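Play food

Play food is the general name for imitation groceries and meals made for children's games. The usual range takes in fruit, vegetables, bread, eggs and cakes, in plastic, wood, felt or card, often sold with plates, pans or a bag to carry them in. It is also used by speech therapists, language teachers and shop window dressers.

History

Claims that play food is as old as the doll's house are common and mostly unsupported. Painted plaster dishes made for doll's houses were glued down and meant to be looked at. Loose pieces, sized for a child's hand, are a different thing, and the two are often confused in sellers' histories. The maker Wodeo has advertised its first fruit set as the earliest in moulded plastic, but no dated catalogue has been produced to back this up.

Claimed benefits

Packaging tends to promise a good deal. Sakton boxes state that sorting plastic fruit "builds healthy eating habits", a claim for which the firm cites a survey of 90 parents, all of them customers. Nusrat Sheikh, who reviewed the survey, noted that it asked what parents hoped would happen and did not record what any child ate. Rajkumari Rajput takes a milder view: children do learn the names of foods this way, though probably no faster than they would by going shopping.

Scale is a further weak point. Peppers and strawberries in the same set may be close in size, and colours are simplified – red for strawberries, yellow or green for peppers. Whether this confuses anyone has not been shown either way. 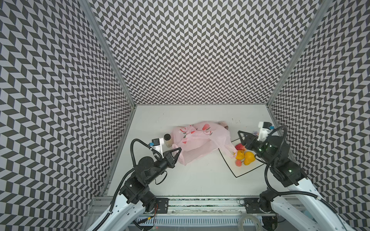

Sets and accessories

Four toy fruits, two red strawberries and two yellow peppers of unequal size, share a square white plate with a thin black rim. A crumpled pink plastic bag with a fruit print trails on to it. Peppers are fruits to a botanist and vegetables to a cook, and manufacturers follow whichever suits the label. Mridha lists a set of 200 pieces, but the figure includes paper price tags – without them the total is much lower.

See also: Toy kitchen; Doll's house; Pretend play

Last edited 8 May 2025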